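Section 4: Working at the Table with Hand-Held Grippers

By now you have unpacked your Skudard grippers, charged them, and paired each one with the recording unit as described in Section 3. If you skipped ahead because you were eager to pick something up (we understand, we do it too!), please go back and finish the pairing first. The steps below assume that both hands are talking to the recorder and that the status lights have settled down to a steady glow.

This section covers good practice at the table: how to lay out your work area, how to hold the tools, how to approach an object, and when to stop. Most of it comes from the house rules that Bernd Stöcker wrote for the Curnlow workshop, and we have kept his order of steps even where another order would do, mainly so that people trained in one place can sit down in another and feel at home.

4.1 Preparing the table

1. Choose a table that stands firmly and doesn't rock when you lean on it. The work area should be at least 800 mm wide and 600 mm deep. A larger table is lovely, but mark off the area you plan to use so that both operators and helpers know where it ends.

2. Use a matte surface if you have one. Shiny tops throw reflections into the gripper camera, and you will spend your afternoon moving lamps.

3. Wipe the surface with a damp cloth and let it dry completely. Small smudges are no trouble. Grit is, as it works its way into the pads and scratches anything with a clear lid or wall.

4. Keep drinks, phones and loose papers at least 200 mm away from the marked area.

5. Set out only the objects named on your task sheet, and put the rest back on the shelf or in their tote.

Note: If your table stands in front of a dark curtain or a dark floor, that's fine. Just check the preview before you begin and make sure the tabletop itself hasn't gone so bright that the edges of your objects disappear.

4.2 Checking the fingers and pads

Do this check at the start of every session and again after lunch. It takes a minute or two once you're used to it, and you can chat while you do it.

1. Hold the gripper with the fingers pointing away from you and squeeze the handle slowly until it stops. Let it open again. The movement should feel smooth the whole way, in both directions.

2. Look at the brass bushing in each finger arm. It should sit snugly in place. If one has worked its way up, tag the gripper and set it aside.

3. Press lightly on each pad with your thumb. A pad should not wobble on its arm.

4. Brush the pad faces with the soft brush from the kit. Never use solvent on them, and please don't use the workshop air line either.

5. Close the gripper on the 260-gram test block, lift it a hand's width above the table, and hold it there while you take one slow breath. If the block slips, replace both pads as a pair.

Caution: Keep your free hand away from the space between the pads when testing. The fingers close with more strength than they seem to have, and a pinched fingertip will spoil your morning.

4.3 Approaching an object

Food containers with locking lids are a good thing to practice on. They come in sensible sizes, they don't mind being dropped, and the clips and rims give you several places to go wrong, so you learn quickly. Clear plastic also teaches you to watch the edges carefully instead of trusting the middle of the object.

1. Rest your elbow close to your side and bring the gripper in low, with the fingers open wider than the part you mean to hold.

2. Decide where you will grip before you get there. A plain wall or a solid rim is best. Leave hinged clips and thin tabs alone unless opening them is the task.

3. Line up the pads so that their flat faces will meet the object squarely. Turn your wrist if you need to, or take a small step to one side.

4. Close slowly until both pads touch, then add a little pressure, and only then begin to lift or turn.

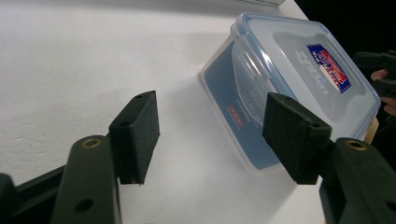 Figure 4-1. Open pads near a tilted storage container with a clip-down lid.

When an object is tilted, treat it as if it could tip at any moment. Come in along the slope of the object, keep your speed down, and wait if you feel it begin to slide. You can always open the fingers, back away and try again. A second approach does no harm to the recording, and you should never feel embarrassed about one. Our own trainers make plenty!

Caution: Do not press an object down against the table to make it sit flat. This loads the finger arms sideways and can crack the plastic next to the bushings.

4.4 Two grippers over one table

Many tasks call for a second gripper, held either in your other hand or by a partner across the table. The rules are the same in both cases, though with a partner you'll want to say things out loud.

1. Agree on which gripper moves first. The other one waits near the edge of the work area with its fingers open.

2. Keep your fingers wrapped around the handle of a waiting gripper. Don't let it hang by its strap over the table.

3. Do not cross arms. If the task seems to require it, turn the object or change places.

4. When passing an object from one gripper to the other, the receiving side closes first and says "mine." The giving side opens only after hearing the word.

5. If the two tools touch, both operators stop, open up, and move back to their starting places. Mark the take in the log with a B for bump and carry on.

Note: Teams coming over from the Orlandini kit will be used to saying "release" on the giving side. Please use "mine" here, even if it feels odd for a day or so. Mixed calls are the most common cause of drops in our logs.

4.5 When to stop

Stop the recording and put both grippers down in their cradles if any of the following happens:

- a pad comes loose or a hole in a pad begins to tear
- an object cracks or leaves a sharp edge
- someone who isn't part of the session reaches into the work area
- your wrist or thumb starts to ache

That last one deserves to be taken seriously. Take a proper break, walk about, have some tea, and switch to logging for a while if your partner is willing. Operators using the smaller Wamura handles should change hands or rest more often, as the grip is narrower and tires the thumb sooner.

Before leaving the table, close out the take, write your initials in the log, and return each object to its tote with the lid fastened. Then move on to Section 5 for charging and overnight storage.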